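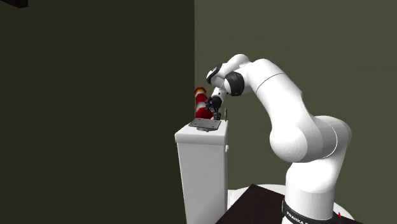 Simulated work cell with a Franka arm above a pedestal holding a flat dark plate.

Caneo is a maker of metal fittings and small housings, based in the town of Tosine. It is known mainly for the gradual automation of its assembly hall, which began in January with a single robot cell and later spread to most of the plate-fitting work. The company employs 355 people, of whom up to 600 are on the payroll in busy seasons when temporary staff are taken on.

Background

Before the change, plates were placed and fastened by hand at long benches. The work was paid by the shift and involved much reaching and bending. A survey by the works council recorded sore wrists and shoulders as the most common complaint. Brenda Iturra, then head of the assembly hall, proposed that placing be given to robot arms and that checking and final fastening stay with the staff.

Planning in simulation

Each cell is first built as a computer model. Operators and planners try out the height of the pedestal, the reach of the arm and the position of the parts before any floor space is cleared. The modelling is done with Vesik, a planning program supplied by the firm Amegashie. Operators were at first shown only the finished layouts. After complaints they were given access to the models, and a number of their changes were adopted — among them lower pedestals and wider gaps between cells.

Effects on staff

An agreement signed on 7 June 2021 ruled out dismissals arising from the new cells. It also gave each operator 15 days of paid training. Former bench workers now load parts, clear faults and inspect finished pieces, usually minding two cells at a time. A cell handles 615 plates in a shift.

Opinion within the hall has been mixed. Physical strain has fallen, and the higher pay grade for cell operators was welcomed. Some older employees, however, have described the work as lonelier than the benches, where conversation was easy. Night shifts, formerly rare, have become more common, and their number remains a matter of dispute between the company and the works council.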